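Geodata Engineer (open-source desktop mapping), 9-month contract

Istley office, with up to two days a week from home. Applications close at the end of January.
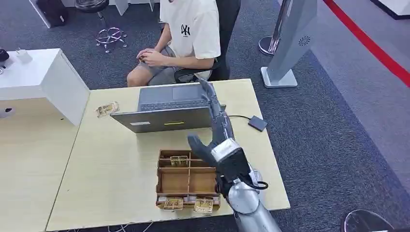
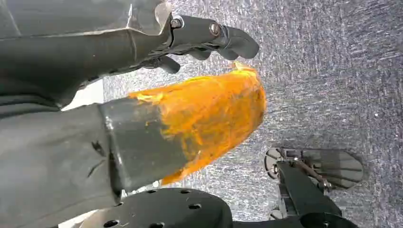 Valora / Mapping Software Team

The team maintains Oder, a free desktop program for viewing and editing map layers, and Ji, the command-line library that Oder uses to read and write files. Both are published under an open licence. Development takes place in public, including code review and the issue tracker.

The post exists to replace the part of Ji that handles coordinate systems. The present code dates from the first release and reads its definitions from a fixed table. It copes badly with local grids, and it drops the vertical datum when a layer is saved to a new format. There are 200 open issues against it, many of them duplicates.

Duties

Design and write the new coordinate module in C++, with Python bindings.
Keep the existing public functions working for one full release, with warnings where they will be removed.
Extend the test set, which now holds nearly 500 sample files, to cover compound and time-dependent systems.
Sort and close old issues, and answer questions on the user mailing list.
Write the upgrade notes for people who build plug-ins for Oder.

Essential

Sound working knowledge of modern C++ and of one scripting language.
Practical understanding of map projections, datums and the transformations between them.
Experience of contributing to a shared code base under version control, paid or unpaid.
Clear written English. Most decisions are recorded in writing before any code is merged.

Useful

Packaging for Linux or Windows.
Raster formats and tiling.
Previous work with survey or land registry data.

A degree is not required. Applicants who have learned the subject through work in surveying, planning or utilities are welcome to apply.

Terms

Full time, 36 hours a week. Core hours are 10.00 to 15.00. A training allowance of 400 pounds may be spent on courses, books or travel to a developer meeting. Code written in the post is released under the project licence, and authors are credited by name in the change log.

How to apply

Send a CV of no more than two pages and a link to one piece of code or documentation you have written. If the work was shared, state which part was yours. Covering letters are optional. Shortlisted applicants will be asked to review a short patch to Ji and discuss it by video call with Riet Wouters, who leads the team, and one other developer. The patch is sent the day before the call.

Questions about the post can be put to Riet Wouters through the contact form. Please give "Geodata Engineer" as the subject.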